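Project report: a self-drive weekend around Peltumville

For my tourism class I had to plan a driving vacation somewhere most visitors skip, and I picked the hill country near Peltumville (my aunt lives one valley over, so I had a free couch!). The budget was 594 dollars for 4 days, gas included.

The route

I started at the Misska ferry landing and took the old river road north. It's 68 miles to Peltumville and there are hardly any places to eat on the way – pack a sandwich. The Zirkico road map still shows the Hashemi bridge as open to cars. It closed in December, and the detour ate up most of my first afternoon.

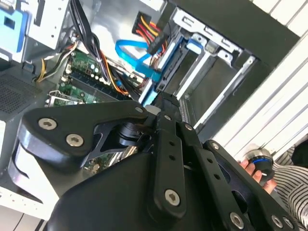 What I'd change

I booked every room ahead, and I wish I'd left one night open, because the lake side of Hashemi was so much prettier than I expected and I had to rush off. I'd also skip the mill museum and spend that time on the ridge road instead. It climbs to 2000 feet and has pull-offs with picnic tables all along it.

My total came in a bit under budget, mostly thanks to the couch – parking in town was the worst surprise. Receipts are in the appendix.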